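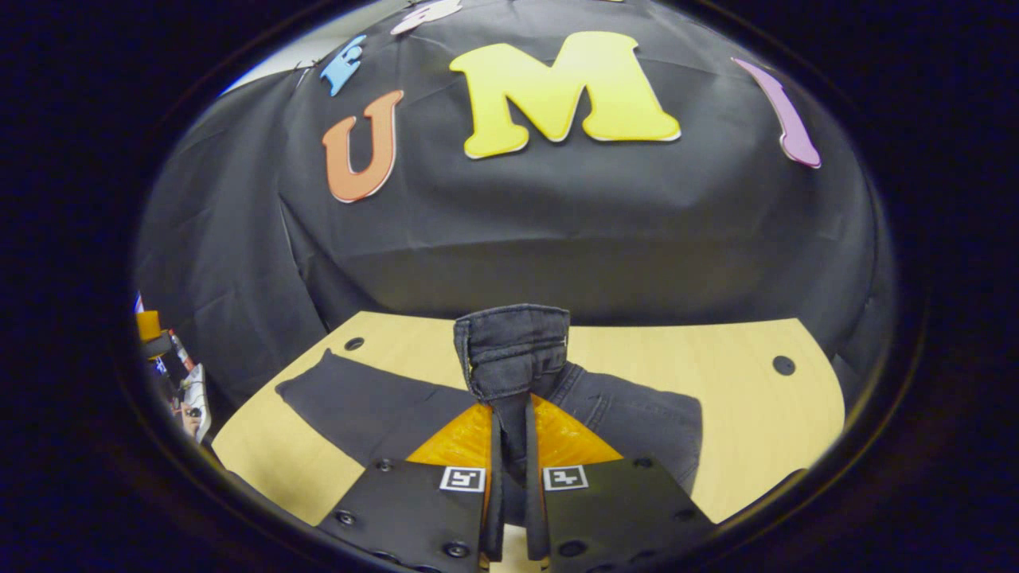
Villads Damgaard had one complaint about the first Sodum headphones, that the battery gave out halfway through a flight, and he says the new pair has settled it. His comment came from the trial held before today's release, in which 457 customers of the Ginham online store used the Sodum 2 at home and at work.

HINSTEAD, January 24, 2004 - Ginham today began selling the Sodum 2, a set of folding headphones with active noise reduction. The Sodum 2 replaces the original Sodum, which is no longer made. It is available now from the Ginham website and by phone order.

The Sodum 2 runs on a single AAA battery and plays for 20 hours with noise reduction switched on. When the battery is flat, the headphones still work as an ordinary wired pair. The on/off switch has moved from the cord to the left ear cup, and the volume wheel is on the right.

Trial customers asked for a longer cord and softer ear pads, and both changes were made before production started. The cord is now 3 meters long and detaches at the ear cup. Replacement pads and cords will be sold separately.

"The old cord was the part people wrote to us about," said Žydrūnas Jankauskaitė, product manager at Ginham. "If it broke you had to send the whole thing back. Now you unplug it and put in another one."

The headphones were designed with Brøndum, the audio firm that also supplied the speakers in Ginham's desktop radio. Lærke Brøndum led the work on the noise reduction circuit. She said most of the tuning was done for the low hum of aircraft cabins and office ventilation, and that voices and other higher sounds will still come through.

Ginham is offering the Sodum 2 with a launch discount through the end of March. Orders placed during that period include a hard travel case and an airline adapter. Owners of the original Sodum can return it, in any condition, for a further reduction on the new model. Return forms can be printed from the support page. The trade-in is limited to one pair per order.

A version in white will follow later in the year. All Sodum 2 headphones carry a 2-year warranty covering parts and labor. Ear pads and batteries are not covered.

Review samples are available to press on request.

Press contact:
Ea Hallgrímsson
Ginham, Hinstead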